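Womham Panel Hanging Kit (for group shows, zine fairs, pop-ups)

Home / Exhibition gear / Hanging + display / Womham Panel Kit

In stock. Ships from our Hamilton unit. Pickup OK, ring first.

$240 per kit, plus tax. Hire rates further down.

Feminist art show in a bar basement? Poster night at the union hall? Walls you're not allowed to drill? This is the kit. Freestanding fabric panels, rails, hooks, feet. Goes up without a ladder. Comes down the same night so you can be out before the bar staff start stacking chairs on you.

We built the first lot for a protest print show that had one week's notice and a landlord who said no nails, no tape, no putty, nothing. Have been tweaking it ever since. Current version is the August one, with the wider feet. If you own the older narrow feet they still fit, but please don't mix them on one panel. It leans.

What's in the bag

7 panels, grey felt both sides
Top rails, one per panel
23 sliding hooks (the small brass kind, they do go missing, spares sold seperately)
Joining clips
Feet, left and right, marked L and R on the underside
2 carry bags, shoulder strap on each
Printed setup sheet. Ignore step four on the old sheet, it's wrong

Not included: lights, labels, the hanging cord. Cord is listed under Semeniuk Picture Cord, get the medium unless you're hanging framed work under glass.

What it'll hold

Prints, posters, unframed paper, textile pieces, light frames. Banners are fine if you clip at both corners. Embroidery hoops, great. Ceramics on a shelf bracket, no. Someone always asks. No.

Heavy canvases need the Flodberg steel rail, different product, different page, costs more. It won't fit these panels so don't order it thinking it will.

Setup

Feet first. Then stand the panel in the feet, rail on top, hooks on the rail before you clip the next panel on. If you clip first you can't slide the hooks past the join and you'll be pulling it apart again. Zigzag layout is steadiest. Straight line only if it's against a wall. Never straight down the middle of a room with a crowd and a band.

One person can do it. Two is nicer.

Colour

Grey. We did a pink run and it sold out, another might happen if enough people email. The pink was a bit salmony under bar lights, fair warning.

Hire

Weekend hire for artist-run spaces, student groups, collectives. Email us with your dates and the town. Deposit taken on card, goes back when the hooks are counted. Bring it back dry please. Beer on felt is a cleaning charge, red wine on felt is a bigger one.

Hire kits are the same spec as the new ones, just a bit scuffed at the corners. If you want to buy a retired hire kit ask, we don't list them.

Who's used it

Dayana Mendoza hung her whole poster series on one kit, both sides, at the Clitau open studio. Her note to us: "Up before the soup was hot. The feet are ugly, though. Paint them." So we now do the feet in matte black. No extra charge, say so in the order notes or you'll get white. 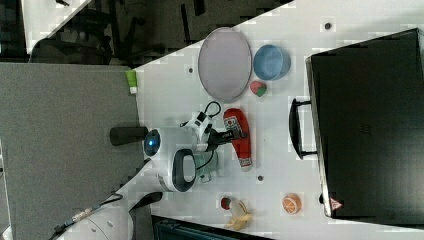
Also been asked if black feet can be swapped in later for people who already have white. Yes. Send us the order number and pay the postage, we'll post the set out. You don't need to mail the old ones back.

Curators, a small thing. If the work is political and you're expecting pushback from the venue, get the hanging plan agreed in writing before the kit goes up. We've had kits come home unused because the manager saw one slogan and got nervous. We don't charge hire on those, but you do still pay the freight, sorry.

Delivery

Ontario and Quebec go out by van or courier, whichever's leaving first. Out west and the Maritimes by courier only. Bags go as separate parcels and sometimes turn up on different days, so leave yourself some slack before opening night. Rural addresses please give a phone number. Orders in before noon get packed same day, after that it's the next morning.

Returns

Unused and in the bags, fine, full refund less shipping. Used, email a photo and we'll sort something out. Cracked clips get replaced free, no forms.

Care

Lint roller. Damp cloth on the rails. Don't iron the felt, don't machine wash it, don't leave it in the trunk all summer. Pins are OK, staples aren't.

Goes with

Semeniuk Picture Cord, medium
Clip-on lamps, pair
Spare brass hooks, bag
Label holders, clear
Flodberg steel rail (NOT compatable, see above)

Questions to the shop email or ring before 4 pm. Bulk price on three kits or more, just ask.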